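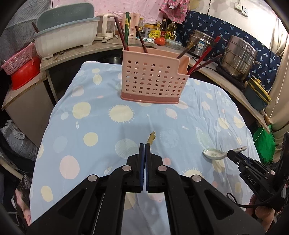 수저통은 물 빠지는 구멍만 많으면 다 똑같다고, Brellov 게시판에 누가 댓글을 달아 놓았다. 구멍 많은 게 최고고 나머지는 장삿속이라는 얘기였다. 추천이 139개나 붙어 있었다. 나는 안 믿는다. 우리 집 분홍 수저통도 구멍이라면 줄줄이 뚫려 있는데 바닥에는 늘 물때가 낀다. 구멍이 옆에 있지 바닥에 있나. 추천 누른 사람들이 자기 수저통 밑을 한 번이라도 뒤집어 봤는지 의심스럽다.

어쨌든 오늘은 부엌을 좀 정리하기로 했다. 1월에 세운 계획 중에 남은 게 이것뿐이라서. 계획이라고 해 봤자 수첩에 '젓가락 짝 맞추기'라고 적어 둔 한 줄이다. 그 밑에 '냉장고 문짝'이라고도 써 놨는데 무슨 뜻이었는지 이제는 모르겠다.

상에는 하늘색 보를 깔아 놓고 시작했다. 노란 해 무늬에 분홍 동그라미가 찍힌 것. 보고 있으면 눈이 바쁘다. 살 때 Vudgate 상품 설명에는 '차분한 식탁 분위기'라고 적혀 있었던 걸로 기억한다. 차분하기는. 게다가 주름이 한번 잡히면 손으로 아무리 쓸어도 그대로다. 다림질하라는 소리겠지만 식탁보까지 다릴 생각은 없다.

수저통에서 젓가락을 꺼내 보니 색이 제각각이다. 갈색, 초록색, 검붉은 것. 한 벌로 샀던 것들이 어쩌다 이렇게 됐는지. 20벌짜리 세트를 사면 평생 쓴다는 말을 예전에 어디서 들었는데, 평생은 무슨, 3년도 안 돼서 외짝이 나오기 시작했다. 나무는 물에 오래 두면 안 된다, 옻칠은 괜찮다, 옻칠도 안 된다. 찾아볼 때마다 말이 다르다. Plemus 살림 글에서는 젓가락을 반년마다 갈라고 한다. 젓가락 파는 데서 쓴 글이니 그렇게 말하겠지.
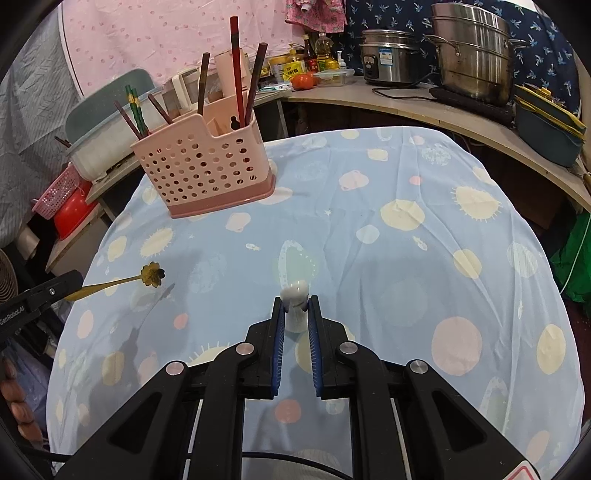
꽃 모양 금색 숟가락, 그리고 뒤쪽에는 찜솥과 토마토 두 개.

저 금색 숟가락은 아직도 쓸모를 모르겠다. 머리가 꽃잎 모양이라 예쁘기는 한데 떠지는 양이 얼마 안 된다. 국은 당연히 안 되고, 설탕이나 뜰까. 커피에 설탕을 안 넣은 지도 오래됐다. 그런데도 버리려고 들었다가 도로 놓았다. 매번 이런 식이니 정리가 될 리가 없다.

조리대도 손을 대려다 말았다. 밥솥, 찜솥, 기름병, 간장인지 뭔지 양념병들. 정리법 글을 보면 조리대 위에는 아무것도 두지 말라는데, 그런 사람들은 밥을 안 해 먹나 싶다. 밥할 때마다 밥솥을 꺼냈다 넣었다 하라는 건지. 찜솥은 넣을 데가 없어서 인덕션 위가 제자리가 된 지 한참이다. 토마토는 내일까지 안 먹으면 무를 것 같다. 저녁에 달걀이랑 볶아야지, 하고 적어 두지만 이것도 지켜봐야 안다.

빨간 그릇하고 분홍 바구니는 겹쳐 둘까 따로 둘까 한참 고민했다. 쓸데없는 고민이었다. 어차피 며칠 지나면 원래대로 돌아간다. 지난번에도 그랬고 그 전에도 그랬다.

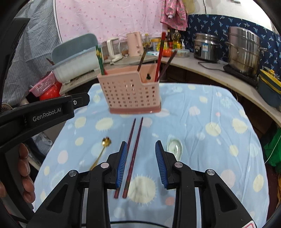 글·사진 부엌일기 주인장 | 1월, 오후 4시 넘어서

짝 맞추기의 중간 결과. 검붉은 젓가락 두 짝은 나란히 놓고 보니 그럭저럭 한 벌 같다. 굵은 쪽이 더 붉고 푸르스름한 띠가 있다. 가운데는 꼬인 무늬. 이 꼬인 무늬가 미끄럼을 막아 준다고들 하는데 묵을 집어 본 사람이라면 다 안다. 소용없다.

숟가락은 두 개를 꺼내 놓고 비교했다. 금색은 위에 쓴 대로고, 희끄무레하고 반질반질한 쪽은 입에 닿는 느낌이 좋아서 죽 먹을 때 손이 간다. 다만 떨어뜨리면 끝이라는 생각에 설거지할 때마다 신경이 쓰인다. 편하자고 쓰는 물건인데 모시고 사는 기분이다.

Kowalczyk 수저 정리함이라는 것도 장바구니에 13일째 들어 있다. 칸이 나뉘어 있어서 짝이 안 섞인단다. 칸이 있으면 뭐 하나, 넣는 사람이 아무 데나 꽂는데. 지금 수저통에도 칸막이는 있다. 후기가 하나같이 좋은 것도 마음에 걸린다. 한 달 써 보고 쓴 후기는 안 보이고 죄다 받자마자 쓴 것들이다. 일단 두고 보기로.

초록색 젓가락은 짝을 더 찾아봐야 한다. 서랍 뒤쪽을 아직 안 봤다. 수저통 바닥은 식초물에 담그라는데 그것도 반신반의하면서 식초만 꺼내 놨다.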